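Care of Knitwear: Folding and Storage
Household Guidance, Jimis Residence Services
Prepared by Han-gyeol Bae. Revised 3/14/23

Residents are asked to store sweaters and other knit garments folded. A knit hung on a narrow hanger will stretch at the shoulders under its own weight, and a stretched shoulder seldom recovers its shape.

Before folding
Clean and air the garment before it goes into a drawer. Dark knits, navy and black in particular, show lint along every row of stitches. Lay the sweater on a clean, light-colored table and go over it with a soft garment brush, working in one direction only. Adhesive rollers may be used on cotton. On wool they tend to raise the surface and should be kept for the occasional stray thread.

Folding
1. Place the sweater face down and smooth it from the center outward. Do not pull on the hem.
2. Fold one side in toward the middle, then turn the sleeve back so that it lies straight along the body.
3. Repeat on the other side. Cuffs should lie flat. A ribbed cuff left doubled over for a season may hold the crease.
4. Fold the body in half from the hem, or in thirds if the drawer is shallow.

Lift a knit with both hands beneath it. Picking it up by a sleeve pulls the stitches out of line at the armhole.

Storage
Stacks should be no more than 4 garments high, with the heaviest at the bottom. The standard drawer is 40 centimeters wide and accepts two stacks side by side. Garments put away in July for the warm months should be placed in a cotton bag. Sealed plastic is not recommended for wool.

Small snags should be drawn through to the inside with a blunt needle. They should not be cut. Striped cuffs call for some care here, as a pulled thread in a contrasting color is easily noticed.

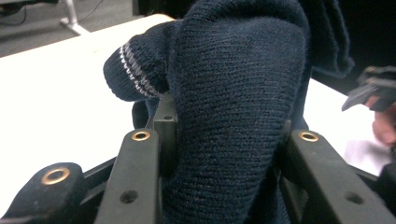

How can a fold line be removed from a sweater that has been in storage for several months?
Lay the garment flat, hold a steam iron just above the fold without touching the knit, and smooth the area by hand once the steam has cleared. Leave it flat until it is fully dry before wearing it or returning it to the drawer.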